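Section 2: Your first toast in the Stirnstead

OK, bread time! I'm assuming you did the unpacking in section 1 and the toaster is standing on a flat counter with some air behind it. If you've got it shoved under a cabinet, pull it out now. (I scorched the underside of mine, ask Carol Hartley, she had to look at it for a whole October.)

1. Plug it in and run it empty once on the middle setting. It will smell a bit, so open a window.

2. Let it cool down, then pull out the crumb tray and push it back until it clicks. Mine felt like it was in when it wasn't.

3. Pick your bread. Plain white sandwich bread is what I'd start with, since every number on the dial was worked out with it. Dineo Khumalo swears by thick sourdough, and good for her, but it jams.

4. Stand the slice upright and lower it in. Don't drop it! If the crust catches at the top, turn the slice sideways and try again.

Note: a bent slice leans on one side and browns in stripes. Flatten it with your hand first.

5. Set the dial to 2 and push the lever down.

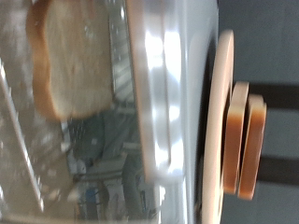 I like 2 for fresh bread and go up a notch for anything out of the freezer. Marietjie Pillay goes straight to the top, but she likes it black.

6. When it pops, wait a moment before you reach in. Small slices sit low, so use wooden tongs.

CAUTION: never poke around in there with a knife or fork, and unplug it before you go after a stuck piece. The metal stays hot well after the toast is out.

7. Empty the tray once it's cool. I do mine every week or so, more if there's been raisin bread.

Butter is section 3.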